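Folding and Returning Plain Textiles: Frequently Asked Questions

The questions below come up most often from people borrowing light-colored shirts, cloths and sheets from the Rendthorpe textile store, and from people bringing them back. If yours isn't covered, ask at the desk or leave a note in the book.
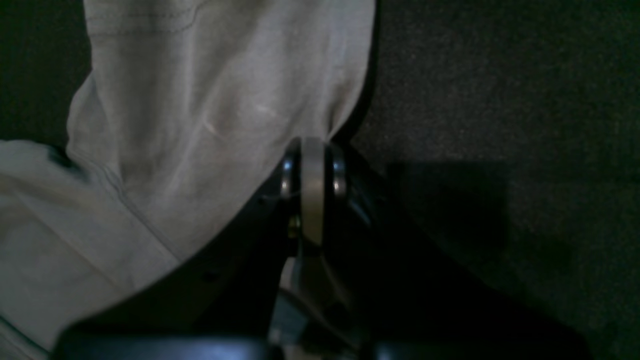
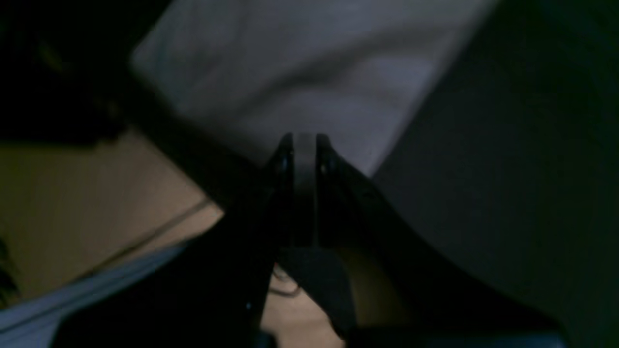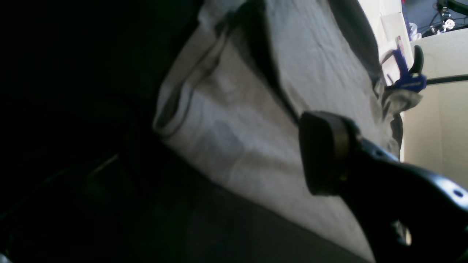

Pale fabric during handling, all three views.
Textile Care and Lending Team, Rendthorpe

Who can borrow from the store?

Anyone with a Rendthorpe card. Day visitors from Tralthorpe can borrow too, but they need to sign in at the desk first and return everything before they leave.

How many pieces can I take at one time?

Up to 21 on a standard card. If you need more for a class or a long session, email Kumudini Gamage a few days ahead so she can set them aside. Larger loans go out in the flat blue crates and have to come back in the same crates.

Why are so many of the pieces white or light gray?

They can all be washed together, and stains show up before a piece goes back on the shelf. We do keep colored items, but they are stored and washed separately. Please don't mix the two in one bag.

Do I have to fold things before I return them?

Yes, unless they are stained or damp. Clean, dry pieces go back folded, with the label side in. Stained or damp pieces go unfolded in the mesh bin next to the door.

How should I fold a T-shirt?

Lay it face down and smooth it from the middle out. Bring each side in so the two edges meet or slightly overlap, tuck the sleeves flat, then fold the bottom up to the collar. Fold once more if the shirt is a large. The finished piece should fit inside the outline drawn on the shelf.

What about cloths and sheets?

Cloths are folded in half twice. Sheets are easier with two people, but one person can do it on the long table: fold lengthwise first, smooth it, then fold toward you until it is the width of the shelf.

The hem keeps rolling up. What do I do?

Jersey does this, mostly after a few hot washes. Turn the hem over and run your thumb along it, then fold with the hem on the inside. If it still curls, give it a quick press on low - no steam on the thin ones.

In the third picture the hem is rolled back on itself along the left side of the cloth. Flatten a hem like that before you start folding. A rolled edge left inside a stack will set a crease in the pieces above and below it.

Can I use clamps or clips to hold the fabric?

Yes. The third picture shows a blue quick-grip clamp holding the edge of the material. Keep the clamp near a corner or on a hem and use only enough pressure to stop the cloth from sliding. Take it off when you are done. Cloth left clamped overnight gets a dent that sometimes doesn't wash out.

Don't use bulldog clips or clothespins with a wire spring. They leave rust marks.

Should I worry about wrinkles?

Not for ordinary loans. Soft wrinkles like the ones in the second picture come out with a shake and a smooth of the hand. Sharp creases should be pressed. The iron is in the cupboard under the Flement shelf, and the board hangs behind the door.

I found a mark on a piece. Is it my fault?

Probably not, and we don't charge for marks. Put a strip of paper tape beside the mark (not on top of it) and drop the piece in the mesh bin. Ryszard Jakubowski sorts the bin and decides what can be saved.

What if a seam has come open?

Don't pull the thread or cut it. Tape it the same way and hand it to the desk. Small repairs are done on site and usually take 5 days. Anything longer than a hand's width goes to Mondal for machine stitching and is out of use until it comes back.

What do you wash with?

A plain unscented detergent and no softener. Softener builds up on the cloth and makes the folds slide apart. If you wash a piece at home, please do the same, and dry it flat or on a line.

Can I donate shirts or sheets?

We are taking plain white and light gray items only until September. No prints, no glitter, no elastic corners. Wash them first. Solomiia Zinchenko can tell you which sizes we are short of.

Who do I contact?

Loans: Kumudini Gamage, extension 174
Repairs and stains: Ryszard Jakubowski, extension 507
Donations: Solomiia Zinchenko, at the desk

Page last updated Sun 9 August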